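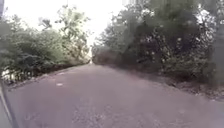
Haris Dhanial remarked, before the first classroom door had been opened, that a visitor who wants to understand how children learn place value should watch their hands and leave the worksheets for later. The delegation from the Hunt district kept the remark in mind for the rest of the visit to Trullon Elementary School.

Reading time: 4 minutes
Last updated: 2021-05-17
Print this page | E-mail this page

The visit was arranged under the district's program of school exchanges. Its purpose was to observe mathematics lessons in the early grades, with particular attention to the teaching of tens and ones, and to report to the principals who will plan next year's training days.

Kindergarten

The first lesson observed was on counting collections. Each pair of children received a bag of small objects and was asked to find out how many it held and to show the answer on paper. The teacher gave no further direction. Several pairs counted by ones, lost their place, and began again. One pair lined up its buttons along the edge of a book and counted them from left to right, then from right to left, and seemed surprised that the total was the same.

The teacher went from pair to pair and asked the same question each time: "How do you know?" She wrote the replies in a notebook, which she later shared with the delegation. Her notes go back to April and show which children have begun to group objects without being asked. The school uses such notes in place of a written test at this grade.

Grade 1

The Grade 1 class was working with bundles of craft sticks. The children had been collecting sticks in a jar, one for each day of school, and trading ten loose sticks for a bundle. On the day of the visit the teacher removed a bundle, untied it, and asked whether the jar now held more sticks, fewer, or the same number. Opinion was divided. A boy near the window held firmly that there were more, as they took up more room. His classmates were invited to persuade him, and the discussion took up most of the lesson. The teacher did not settle the question herself. She told the delegation that she intended to return to it the next morning.

Members of the delegation differed on this point. One principal felt that the class should have been brought to an agreed answer before recess. Another thought the delay useful. The matter is noted for discussion at the training days.

Grade 2

In Grade 2 the subject was numbers in the hundreds. The children used the Gremia cards, a set prepared by the school's own teachers, in which each card shows a number as a drawing, in words, or in expanded form. Two cards were placed on the board, one reading 400 and the other 900, and the children were asked to name a number that lies between them and to build it with blocks. Most chose numbers with zeros. When the teacher asked for a number with no zeros in it, the work slowed considerably, and a number of children wrote the hundreds digit followed by a complete two-digit number, with an extra zero between.

The teacher had expected this error and had layered cards ready, so that the tens and ones could be laid over the zeros. The delegation considered this the strongest part of the morning.

Meeting with staff

After lunch the delegation met with five members of the teaching staff in the library. The main topics were storage of materials, the time needed to prepare them, and the place of homework. Families receive a short game to play at home, known in the school as a Drivon game, with directions that fit on one side of a sheet. Staff reported that games needing dice are returned less often than games needing only paper.

The schedule allowed less time than expected for questions on children who join the school in the middle of the year. Written answers have been requested and will be added to this page.

Copies of the Gremia cards may be borrowed from the district mathematics office for two weeks at a time. Requests should be made through the principal of each school.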